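A few posts on the parcel thefts in Ramgate, as I've had a lot of messages asking what happened with ours. I'll keep it in order.

1/ We live in the flats on Prosser Road. Four parcels went from the entrance hall in March. The front door has a keypad and the code hadn't been changed in years, so half the town could get in.

2/ Mine was the third to go. It was a pair of walking boots, £172, from Hotura. The courier's message said "left in secure hall". I got home at half six and there was no parcel. I asked at every door on our stair and the two people who answered hadn't taken it in.

3/ I reported it online that evening. The form takes twenty minutes and times out if you stop to look for your order number. Have the order number, the delivery message and the price in front of you before you start.

4/ I got a crime reference the next morning and a letter two days later saying there were no lines of enquiry. I wasn't surprised. There's no camera in our hall and the one over the road points at the bins.

5/ Keep the crime reference anyway. The shop wanted it, and so did my bank when the shop dragged its feet.

6/ A week later a neighbour on the ground floor spotted her own parcel for sale on Feltano, the local selling app. It was a coffee machine with the box still sealed. The seller had photographed it on his kitchen worktop with the delivery label facing the front. Her surname and our postcode could both be read off it.

7/ He had eleven other listings up. My boots were one of them, same size, same colour, tissue still in the box, for £100. He'd written "unwanted gift, no offers".

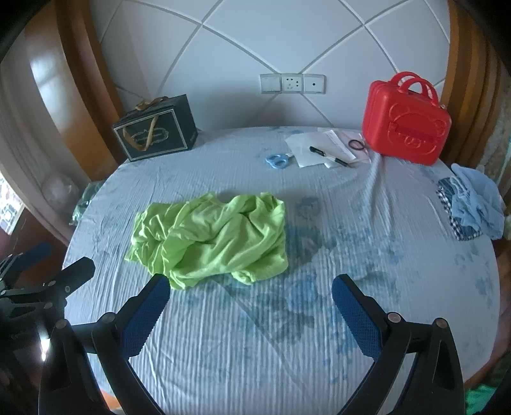 8/ Feltano lets you look at everything a seller has up, so that's what we did. It took most of an evening. Plenty of people on there sell clothes and don't bother folding them, so you scroll through a lot of pictures of clothes left in a heap. His were different because nearly everything he had was still in its packaging. That's worth looking for if you're searching for your own stuff.

9/ We didn't message him. I wanted to, and so did she, but the advice on the police site is to leave the seller alone so they don't take the listing down. We took screenshots of each listing with the username, the price and the time showing.

10/ She rang 101 with her crime reference and mine, and emailed the screenshots while she was on the phone. She was on hold for 50 minutes before anyone picked up. Once she got through, the woman was helpful and put the two reports together.

11/ Two officers went round to his address the same week. He lives a few streets away. I'm not going to say which one, so please stop asking. They found the coffee machine and my boots, plus a stack of parcels from other buildings. We were told the lot was worth up to £800.

12/ He told them he'd bought everything off a man in a car park. He then asked if he could keep the coffee machine because he'd already had two people ask about it. The officer told my neighbour that bit when he came to take her statement.

13/ He's been charged, so I won't say more about him. If the case goes to court I'll post the outcome.

14/ On getting your money back: the shop has to refund you if the parcel never reached you, and leaving it in a shared hall doesn't count unless you agreed to it. Check your account settings. I'd ticked "safe place" years ago on a different order and it had stuck, and that's what Hotura tried to use against me.

15/ They did refund me in the end, after two emails and one phone call. I've since told them the boots turned up. The police still have them as evidence, so I'm in my old pair for now and the left one leaks.

16/ The letting agent has changed the door code. The new one was put up on a notice in the hall window, facing the street. I took it down at seven this morning and have emailed them to ask for another.

17/ If you're in Prosser Road or the streets behind it and you lost something in March, ring 101 even if you didn't report it at the time. They still have parcels with the labels torn off and don't know who to give them back to.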